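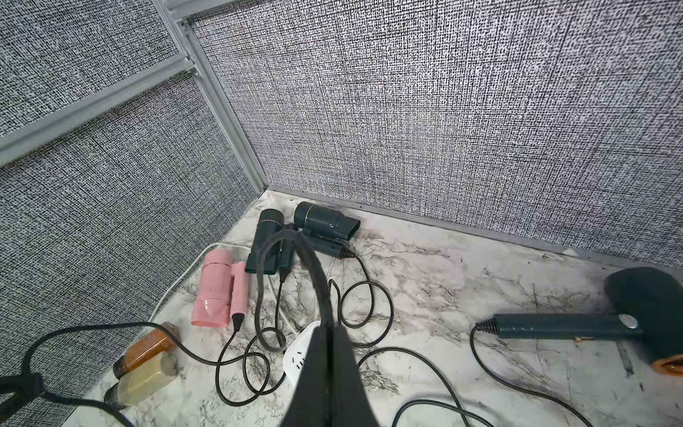 Could we please do the cords before the barrels this time, one of you wrote on the sheet at the end of the last session, because I went home knowing all about lint and still with a knot the size of a grapefruit in my bathroom drawer.

Fair enough, and thank you for putting it so kindly! Cords first, then. I've moved them to the front of these notes, and the barrels and nozzles and screens come afterward, so if you have the older version of the handout from the spring group you'll find the sections in a different order. The words are mostly the same. Keep whichever you like, but bring one of them with you.

CARING FOR SMALL THINGS AT HOME
Namville Evening Classes, Mendoza Room
Course 897, Session 2: Hair dryers, their cords, and where they live

Before we start

Everything we do in this session is done with the dryer unplugged and completely cool. I say it at the beginning and I say it again halfway through, and those of you who took the kitchen course with me will remember that I said it there too, about toasters. If you have been drying your hair before class (it happens, some of you come straight from the pool), leave the dryer alone on a hard surface until the nozzle feels no warmer than the table does.

Bring from home: one or two hair dryers, a dry soft brush such as an old toothbrush, a clean cloth, and a few cord ties. The soft hook-and-loop ties are nicest. I use the Bakix ones from the hardware store in Tollville, which come in a roll you cut yourself, but a strip of ribbon does perfectly well and costs nothing if you save it from presents.

Part one: getting the cords apart

Several dryers kept together will tangle. It doesn't take any carelessness on your part, only a drawer that opens and shuts every morning. What most of us do is take hold of the dryer we want and pull, and that tightens everything the others are doing underneath.

Start with the plugs. Find every plug end in the heap and lay it out toward you, where you can see it. The plug is the small end, so it is the end that will pass through a loop, and the dryer is the big end, so it stays put. Choose the cord that lies on top of the others for most of its length and follow it back with your fingers from the plug, lifting it over whatever crosses it. When it's free, move that dryer right away from the rest, to the far side of the table, and begin on the next. People always want to work on two at once. I do too. It never goes faster.

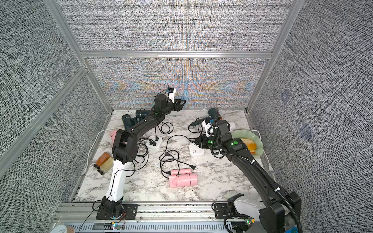

Once each cord is lying by itself, run it slowly through your hand from one end to the other. You are feeling for flat spots, stiff places, nicks, and anything sticky. Stickiness is usually hair spray and comes off with a barely damp cloth, wrung out hard, with the cord dried afterward. A nick that shows anything under the outer covering means the dryer is finished, and I'm sorry, because it's always the favorite one. Please don't tape it. Put a tag on it that says "no" in large letters so that nobody in the house rescues it from the recycling pile.

Look longest at the place where the cord goes into the handle. There is a short ribbed or smooth sleeve there, sometimes called a boot, and its whole job is to keep the cord from bending too sharply. If it has cracked or pulled away from the handle, treat it the same as a nick.

Now coil. Leave 12 inches of cord hanging free next to the handle before you make the first turn, so the boot has nothing tugging at it. Make the loops as wide as a saucer and let the cord choose which way it wants to roll. If a loop flips itself over, let it! Then one tie around the middle of the coil, snug enough to hold and slack enough to slide a finger under.

And no winding the cord around the body of the dryer. I know. My mother did it, and I did it for 18 years, and it looks so tidy. But it bends the cord hard at exactly the spot we've just been looking at.

Part two: barrels, nozzles and screens

Turn the dryer so that the back of it faces you, the end where the air goes in. On most dryers there is a screen or a grille, and on most of the dryers I meet, that grille is wearing a small gray sweater. Some screens twist off, some pull straight off, and some don't come off at all. Check the booklet if you still have it and never pry with a knife. Brush the lint outward, away from the motor, holding the dryer with the grille facing down so that what you loosen falls out onto the table. A piece of paper spread underneath saves you sweeping.

The nozzle at the front, if yours has one that comes off, can be taken off and wiped inside and out. It's the only part I am happy to see near a sink. Dry it thoroughly, and I'd leave it overnight on a towel.

Handles that fold deserve a minute too. Dust and powder get down into the hinge and make it gritty. Work the brush along both sides of the joint with the handle open, fold it, open it again, and brush once more. No oil, please, in or near any part of a dryer. 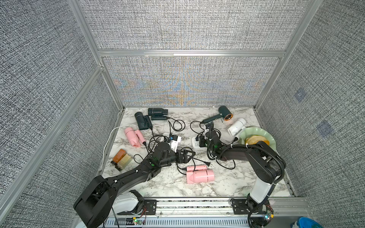

Pink dryers at the left and center, dark green ones behind, a white one beside the plate.

Part three: where they live

Think about how many of the dryers you own get used in an ordinary week. For most households I visit there is one that everybody reaches for, one that goes in the suitcase, and then the rest, which are being kept in case. I have no quarrel with in case. But the in-case dryers shouldn't be sharing a drawer with the daily one.

For the daily dryer, a hook or a deep open basket close to the mirror, well away from the basin and the tub. For the travel dryer, a cloth bag of its own, kept inside the suitcase, with the coil laid on top of the barrel. For the others, a lidded box on a closet shelf, each one tied, laid side by side in the same direction. Write on the lid what is inside. If you find when you write it that you are a little embarrassed by the length of the list, the swap table in the hallway is open every session until the end of June, and dryers in good order are always welcome on it.

Do keep dryers apart from food and from jars, by the way. In small apartments the one free counter ends up doing everything, and crumbs and sugar travel into a grille more easily than you'd think. Clear one kind of thing before you bring out the other.
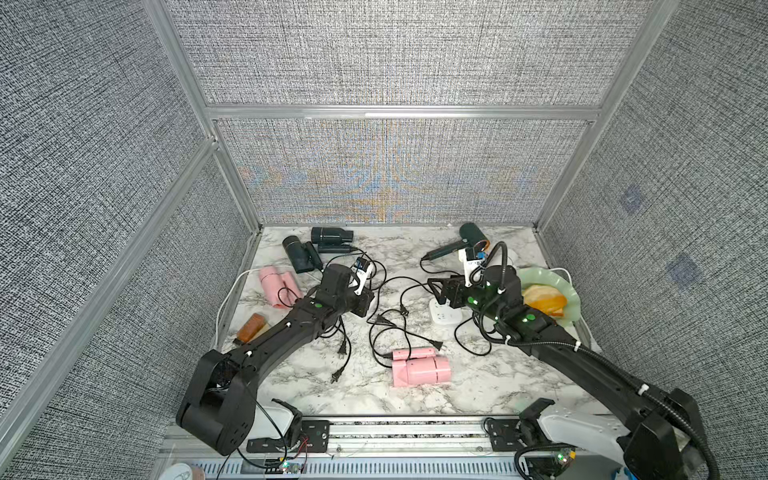

Session notes by Joanne Treloar

A few things that came up last time, added for those who had to leave early for the Tollville bus.

On matching sets. If you own two of the same model in the same color, mark them. A dot of nail polish on the plug is enough, and a second dot the same color on the handle. Then when you are following a cord back through a tangle you already know which dryer you're going to meet at the other end.

On mixed drawers. Curling irons and flat irons follow the same rules as dryers for coiling, but give them longer to cool, and store them in a sleeve. We'll spend proper time on them next session, so please bring one if you have one.

On children helping. They are wonderful at finding plug ends, much better than I am. Let them do the untying and keep the inspecting for yourself.

For next time: sort one drawer at home, any drawer with cords in it, and bring me the worst tangle you find, still tangled, in a bag. We start at the usual hour, and the side door of the Mendoza Room will be open early for anyone who wants to set out their things first.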